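Ollik build notebook, shared pages. Please write under the last entry and leave the older ones alone, even where they turned out to be wrong (mine especially).

Carried over from last time: table top height in the Semance room still to be matched to the real table, controller stack to be placed, arm to be parked somewhere sensible when a run ends, and somebody to find out why the discs slide when they have no business sliding. Fulgencio has the model files on the workshop machine and I have a copy on the laptop, and yes, I know, we said we would stop keeping two copies.
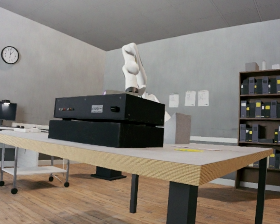
Ganbridge, Feb 2, 2023

A long evening at the workshop and a pretty good one. I came in meaning to do only the table and go home, and of course I stayed until the heating clicked off, so this will be a long entry. Make some tea.

Table first. The real one is the old cutting table that came out of the Chávez print shop, and it has a slight lean toward the door that I've been meaning to shim ever since we got it. I measured the top at each corner with the steel rule and then again with Fulgencio's laser thing, and the rule and the laser disagreed by less than I could care about. The average came out at 851 mm from the floor, so 851 is what went into the scene file. If anybody shims the real table, please come back to this page and write the new number in the margin, or we'll all be chasing a ghost offset in the summer and blaming the arm.

The stacked black boxes are on the table now and they sit the way I wanted, one squarely on top of the other with the arm rising behind them. For the first hour the upper box was sunk a hair into the lower one. You couldn't see it at all from the front, but the physics could certainly tell, and every time I pressed play the top box gave a little hop like a startled cat. I raised it by 2 mm and it has been perfectly quiet since. I've also set both boxes to static for now. They're heavy in real life and I can't think of any run where we'd want them to move, and it saves the solver some worry.

Parking pose next. What I had before left the arm stretched out over the table, which looked very grand but meant that each new run started with a long sweep right across everything. Now it folds back on itself, elbow up high. In this pose the lower part of the arm is hidden behind the boxes from the front view, so if you want to check the base joint you'll need to swing the camera round to the side. I spent ten minutes convinced I'd deleted the base. Sveva, if you're reading this, you may laugh, but only once.

Joint values for the park pose are saved under "park_b". Please don't use "park_a" any more, it's the stretched one. I haven't deleted it because the old test scripts still call for it by name and I didn't have the heart to go through them all tonight.

Lighting I left mostly alone. The ceiling was a bit too bright and washed out the white links, so I took it down until I could see the shape of the elbow again. I think the gray walls help there. Fulgencio wanted them the exact color of our walls, but ours are a sort of sad custard and I don't believe we lose anything by having gray ones.

Then on to the discs, which was the job I'd been putting off.

For anyone who has missed a few pages, the disc work happens down on the floor mat, with the arm coming down from above and the gripper pointing straight down between the pieces. We want it to pick one out of a close group without dragging its neighbors along. With the pieces spread out it was doing fine weeks ago. Pushed together, it's a different matter – the fingers need somewhere to go, and in a tight cluster there's hardly anywhere.

I started by making the spread-out case boring, meaning I ran it until I was tired of watching. Out of 100 runs, 14 ended with the piece dropped or never properly held, and the rest were fine. I wrote down the run numbers of the bad ones on the yellow pad and I'll type them up when I can read my own handwriting. Most of them looked like the same thing to me, the fingers closing a touch high on the rim so the disc tips and slips out sideways. I lowered the grasp height a little and had a look at a handful of the bad ones again, and they behaved better, but a handful isn't a proper test and I'd like it on record that I know that.

After that I pushed the pieces together and stopped the arm just above them to look at the clearances.
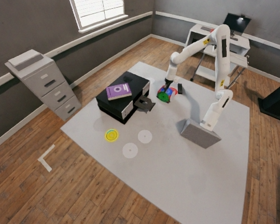 How high should the gripper stop before it starts the slow part of the descent?
Set it a full finger length above the tallest piece in the group, and measure from the fingertips, since the wrist number in the panel doesn't include them.

I'm leaving that here because it came up last time as well and I had to go and work it out all over again.

With the gripper over the group, green nearest and blue behind it and the red one off to the right, it became clear to me that our approach angle is the trouble more than the height. The planner always brings the fingers in lined up the same way, whatever is underneath. If the gap between two discs happens to run along that line, lovely. If it runs across, one finger comes down smack on top of a neighbor. So I'd like the planner to try a few turns of the wrist and choose whichever has the most room, and I've written a rough version of that on the laptop. It's slow and the code is ugly. It did find the gap in the one arrangement I tried by hand, and I was so pleased that I got up and walked around the workshop.

The big black box on the mat wants a mention too. The tray that comes out of its side reaches over toward the discs, and the wrist search doesn't know it's there. In the rough version I only check the fingers against the discs. So before anybody runs it on a whole batch, the box and the tray need to go on the obstacle list, and so does the book lying on top of the box, although the arm would have to be having a very odd day to get near that. I'll do it, but if I forget, this paragraph is your proof that I meant to.

About the sliding: Fulgencio was right and I owe him a pastry. The friction on the mat was fine. It was the friction on the discs themselves, which was still set to whatever Semance gives a new object by default, and that's close to wet soap. He'd said so back in the fall and I'd nodded and gone on fiddling with the mat. I copied the value from the real test we did with the tilted board and the spring scale, and now a disc that gets nudged moves a bit and stops, just as they do on the bench. The yellow one and the pale ones away from the group I left at the old setting by mistake and only noticed when I was packing up. It's on the list below.

Sveva Mazza stopped by on her way home to pick up her drill and ended up staying to look over my shoulder, and it helped a great deal. She asked whether the floor planks were a texture or separate boards (a texture, thank goodness) and then whether the table legs could collide with anything, and I found that they couldn't, because I'd never switched collision on for them. The top was solid and the legs were made of air. That's been put right. She also thought the park pose might be folded too tightly for the cable loop on the real arm, so we went over and bent the loop by hand, very gently, and it does get rather snug at the elbow. I've eased the fold a little on paper but haven't changed the saved pose, because I want Fulgencio to see it first. He made up that cable and he knows how far it likes to go.

We went back to the table view after that, to look at the fold again with the cable in mind. 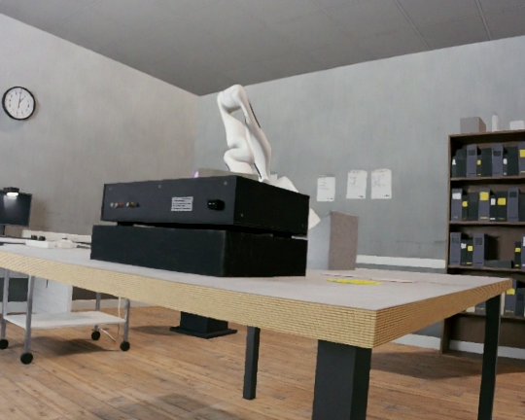 Table view, arm folded behind the stacked boxes

From over here you get a decent sense of how much height the folded arm takes up, and I find I like checking it against the clock on the left wall as a lazy sort of landmark. What I still can't judge from this side is the clearance behind the upper box, where the lower links come down. The right-hand segment slopes down to just behind the box's top edge and then it's out of sight. I'd put a second view at the back and save it with the scene, so we aren't all dragging the camera about and each coming up with our own opinion.

A small thing, but it cost me a quarter of an hour: if you open the scene from the shared folder while the laptop also has it open, Semance lets you save without a murmur and keeps whichever copy was saved last. I lost the table height this way and had to type it in again. So for now, whoever is working on it puts the red magnet on the whiteboard, and takes it off when they're done. I know it's primitive. We used the same magnet for the laser cutter for years and it never let us down.

I'd also love to have the room files tidied before the open house in July, because people will want to look at the screen as much as at the arm, and at present the object list is full of things called "box_new" and "box_new_final" and I'd be embarrassed. The binders on the shelf can stay as they are. They don't collide with anything and they're cheap to draw.

Still to do, in no special order:

Disc friction on the yellow and pale pieces, same value as the others.
Black box, tray and book onto the obstacle list before the wrist search is run on a batch.
Run the spread-out case again, all 100, with the lower grasp height, and write down the bad ones legibly this time.
Fulgencio Orozco to look at the fold and say yes or no about the cable.
Back view for the table, saved with the scene.
Old test scripts changed over from park_a to park_b.
Shim the real table, or decide once and for all that we're leaving it.

The spring scale is back in the second drawer. The laser measure is low on battery and I've left it on the charger by the sink.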